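Packing vacuum-sealed snacks in a carton: flat or on edge?
Forum > Shipping & Packing > Food and Pantry

Started by plurnska_packs
Replies: 8 | Views: 3,000

plurnska_packs
I ship mixed snack boxes to relatives twice a year. Contents are vacuum-sealed marinated meat, foil packets of dry snacks, and a few small sweets. Single-wall corrugated carton, no inserts. Last box came through with one meat pouch leaking at the bottom seal and oil on everything under it. Looking for a packing order that avoids this. Weight is not the limit, volume is.

Viltell
Meat pouches flat on the bottom, foil packets on top. Dense items low, light items high. The foil ones have air in them and work as padding. Fill the remaining space with crumpled paper until the flaps close with slight resistance.

cindden_b
Disagree with flat on the bottom. A stack of flat pouches puts the full load on the lowest one, and if there is a bone or a hard edge inside, that is where the film goes. I stand them on edge along the long wall, seal up, like files in a drawer. Foil packets go in the gap.

Viltell
On edge they slump as soon as the carton is turned over, and it will be turned over. Then the load is on a folded corner of film, worse than a flat face. Four pouches flat is not a heavy stack.

vaduva_kitchen
Both work if the box is full. Neither works if it is half full. The bigger question is the seal. Press each pouch before it goes in. If the film slides freely over the meat, the vacuum is gone and it should not be shipped. I also put the oily ones in a zip bag, 4 to a bag, so a leak stays in the bag.

plurnska_packs
I had not been checking the film. The zip bag I can do. Does the bag go in flat as well, or does it matter at that point?

Viltell
Flat.

cindden_b
On edge, if the carton is taller than it is wide.

oneply
Do it on a bed or a table at hip height, not on the floor. Lay everything out next to the carton first, grouped by type, and then load. Sorting inside the box is how a pouch ends up under a tin. Also check the carton for a worn bottom seam and tape it in an H pattern before anything goes in. Tape applied after loading does not hold as well on a bowed bottom.

Keep opened packets out. Once a foil packet is open it is only crumbs for the rest of the box.

plurnska_packs
Update from the bedroom. Loading is under way. The marinated meat is the pink pouch with the clear window, with plenty of red oil in it, so that type gets the zip bag. White and red packets are in the carton already.

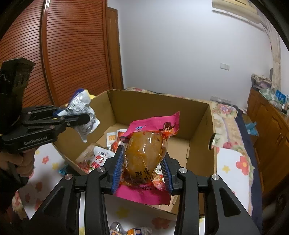

Category: Food and Pantry / Sealed Pouches

cindden_b
The white one with the red characters is leaning on the side wall. Leave it like that and build the row from there. It is already on edge.

Viltell
It is leaning because there is nothing next to it. Lay it down, put the meat under it.

vaduva_kitchen
With that much oil I would wrap the zip bag in a paper towel as well. It costs nothing and you will see a leak on the paper at the other end. And take the silver and white foil one out of the plan, the mouth is open.

plurnska_packs
Noted. Foil one stays home. Going flat with the zip bags this time, towel around each, paper on top. The last box went on edge, so this is at least a different test. I will press each pouch for 60 seconds and look for oil at the seal before bagging.

oneply
60 is more than you need. Ten is enough to show a bad seal. Post the result when it arrives, including which way up it was delivered.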